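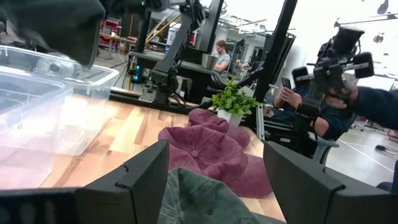
Who is allowed to reach over the table while a robot arm is switched on?

Only the person named as operator for that session, and only after the arms have been put on hold and the operator has said so out loud. Everyone else keeps hands and belongings off the table until the session is closed.

The rule is the first item in a set of shared working rules for tabletop robot arms published on Thursday, September 19, 2024, by Clellano, a training and inspection firm. Three companies that use small arms to handle clothing and other soft goods have signed on: Tiltia, Bataineh and Stimero. The rules run to four pages and apply to benches where people sit or stand within reach of the arms and no fence is used.

Tyyne Kuusisto, who led the drafting at Clellano, said the companies already had their own house rules, but the rules did not match. Staff who moved from one site to another had to learn a different stop call, a different way of marking the bench and a different form for writing down what had gone wrong.

"At one site 'hold' meant the arms stay powered and keep their position," Kuusisto said. "At another it meant power off. Those are very different things if you are about to put your hand under a gripper."

Under the shared rules, "hold" means that the arms are powered and still, and "off" means that power has been cut and the arms are resting on their stands or on the table. A third word, "clear," is said by the operator when all hands are out and motion is about to start again. The words are spoken even if the operator is working alone.

The drafting group went through 781 session notes from the three companies before settling on the wording. Most of the notes recorded nothing unusual. Where something had gone wrong, the most frequent entry was a person straightening an item between attempts without telling the operator. Caps, gloves and folded shirts came up often in those entries. Soft items slump or roll after they are put down, and people tend to fix them without thinking.

The rules deal with that directly. An item that has shifted is left where it is until the operator calls hold. If the task allows it, the arm is given a new attempt at the item as it lies, and the attempt is recorded as a normal one. Items may be reset by hand only between attempts, and the note must say so.
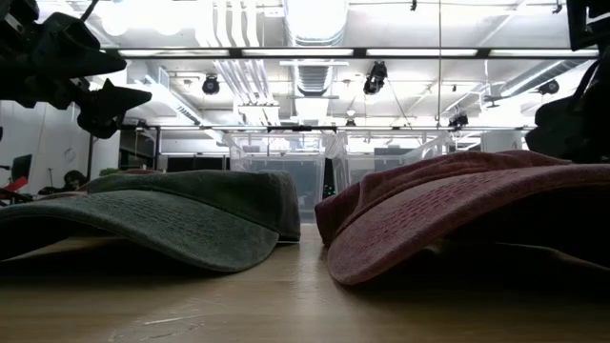

Caps get a paragraph of their own. A cap may be set down in any position the task sheet lists, brim toward the operator or away, crown full or collapsed. What the rules ask is that the starting position be written down before the first attempt and that it not be changed partway through a session to get a better result. If two or more caps are on the table, the sheet must also say whether they may touch or overlap.

Bins have a shorter section. A bin that is part of the task goes on the task sheet along with the items, and its place on the table is marked with tape. Spare bins are stored off the work surface where there is room for them. Where there is not, they go behind the line of the arms' reach, which each site has to measure and mark for itself.

There was disagreement over visitors. Bataineh wanted them kept two meters from the bench at all times. Stimero, which shows its benches to customers most weeks, said that would make demonstrations pointless. The published text lets visitors sit or stand near the table if the operator agrees, if they have been told the three words, and if a second trained person is present with a stop button. Phones and cameras are permitted but may not be held over the work surface.

"I would have gone stricter on that one," said Kuusisto. "But a rule that gets ignored every Tuesday is worse than a looser one that people follow, and both companies had a point. We will look at it again with the first set of notes."

Speed is covered only in part. The rules require a reduced speed setting whenever anyone other than the operator is within reach, but they leave the figure to each site's own risk assessment. Kuusisto said the arms in use differ too much in weight and length for one number to make sense. The text also states that it does not replace national safety law or the instructions that come with the equipment.

Each site must keep its session notes in the same format: operator, task sheet, starting positions, holds called, items reset by hand, and any contact between an arm and a person, however light. Contact notes go to Clellano the same day. Other notes are sent in once a month — the companies had asked for every quarter — and names are removed before they are shared with the other two.

Tiltia has already begun using the stop words on its benches. Stimero and Bataineh have 30 days to train their operators and replace the notices at their workstations. Training takes half a day and ends with a practical check in which the trainee has to call a hold, reset an item, and call clear with another person seated at the table.

Other companies may use the text without charge, Clellano said, provided they keep the three words and their meanings as written. Firms that want to change them are asked to publish under a different title. Comments on the first version can be sent to the drafting group through Clellano's office.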